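How does a building company earn money?

Have you ever walked past a place where people build a new school or a new bridge? You see cranes, trucks and many people in helmets. All of this costs very much money. So who pays for it, and what does the building company get in the end? Let us look at it step by step.

First, somebody must want a building. Let us say the town of Ivach wants a new swimming hall. The town is then called the client. The client asks a few companies: how much do you want for this work? Each company makes a list of everything it must buy and pay, and it writes down one price. This is called a bid.

In Ivach there were two bids, from Husar and from Candska. Husar asked for 4000 coins for the whole hall. (Real halls cost millions, but small numbers are easier for us.) Candska asked for more, so Husar got the work.

Now Husar must pay its bills. It pays the workers, the bricks, the glass, the fuel for the machines and also the people in the office who draw and plan. All these payments together are called costs. 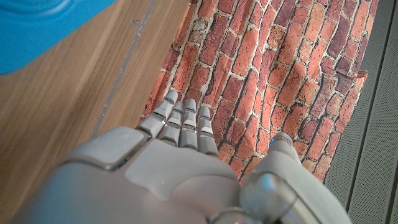
When the hall was ready in September, Husar added all the costs together. The sum was 3791 coins. The town paid 4000 coins. What is left is 209 coins, and this is the profit.

Grown-ups like to ask one more question: how big is the profit if we compare it with the price? They call this the margin. If you sell a cake for 20 coins and you keep one coin after paying for flour and eggs, your margin is five percent. Husar has a margin of a little more than five percent too. Many building companies have even less – sometimes only one or two percent.

Why is it so small? Every company wants to win the work, so it tries to give a low price. But the price is promised before the first brick is in its place. If steel becomes more expensive later, or it rains for 20 days and the work must stop, the company often has to pay for this from its own pocket. Then the profit can disappear. When the costs are higher than the price, it is called a loss.

And what happens with the profit? A part goes to the state as tax. A part can go to the owners. A wise company also keeps some of it for bad times, or buys a better crane.

Try it yourself: the company Skandis builds a playground for 20 coins. Wood costs nine coins, the workers get eight and the slide costs two. How much profit is left, and what is the margin?

November 2025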